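Furkari

A grasp planner for picking small things out of containers with walls. Maintained by Lok-yiu Tseng, who also answers the issues, eventually.

Status: works on our table. Ports to other tables are welcome and will be reviewed with interest.

What it does

Most grasp planners are happy when the object sits in the open. Put the same object in a basket and they will cheerfully send a finger through the side of it. Furkari takes a segmented point cloud, finds the container, finds the object, and returns a short list of gripper poses where both fingers fit inside the walls. If there are no such poses it returns an empty list. Please check for the empty list. The arm driver does not, and will treat it as permission to go to zero.

The planner is split into 3 nodes:

furkari_rim fits a rim and a floor to the container
furkari_grasp samples finger placements and throws out the ones that hit something
furkari_descend plans the last stretch down and stops at the floor margin

The rim fitter expects straight or slanted sides. Wicker is harder than plastic for it: the weave comes back as a noisy surface, and older releases would decide that a basket had no floor at all. Set weave_filter to true and this mostly goes away. Round bowls are on the list. They have been on the list for a long time. 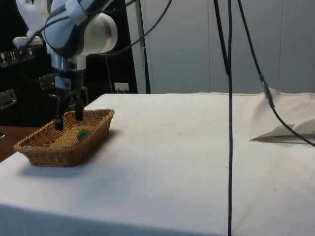

Gripper inside the basket, fingers near the floor, green ball as target.

The floor margin is the parameter people argue about. Too large and the fingers close over the top of a small ball, which then rolls to the other end and has to be found again. Too small and you are pushing the container into the table. Start with the default, then lower it in small steps with one hand near the stop button.

Running it

Build the workspace, source it, then:

furkari_launch --config configs/basket.yaml --dry-run

The dry run plans everything and moves nothing. Drop the flag once the poses look sane in the viewer. "Sane" means the fingers are drawn inside the container, which sounds obvious until you have approved a pose at the end of a long afternoon.

Settings worth knowing

max_candidates: 100 by default. Raising it makes planning slower and the results no better, but it does feel thorough.
retries: 2. After that the node gives up and says so in the log.
weave_filter: false by default, for reasons lost to history.
cable_mask: path to a mask of regions the segmenter should ignore. Hanging cables look a lot like thin obstacles, and without a mask the planner will take the scenic route.

Known problems

White cloth under strong overhead light can drop out of the depth image, and the table plane then tilts. Creases and folded fabric make it worse. Refit the plane if the container seems to be floating.

The Koskela branch has a better collision checker and does not build. Fixes for either half of that sentence are appreciated.

Config files written for Laltton, the planner this one replaced, will load without an error and then be ignored. Convert them with tools/convert_config.py first.

License and contact

See LICENSE. Open an issue with your config file and the full log attached. A log trimmed to "the relevant part" never contains the relevant part.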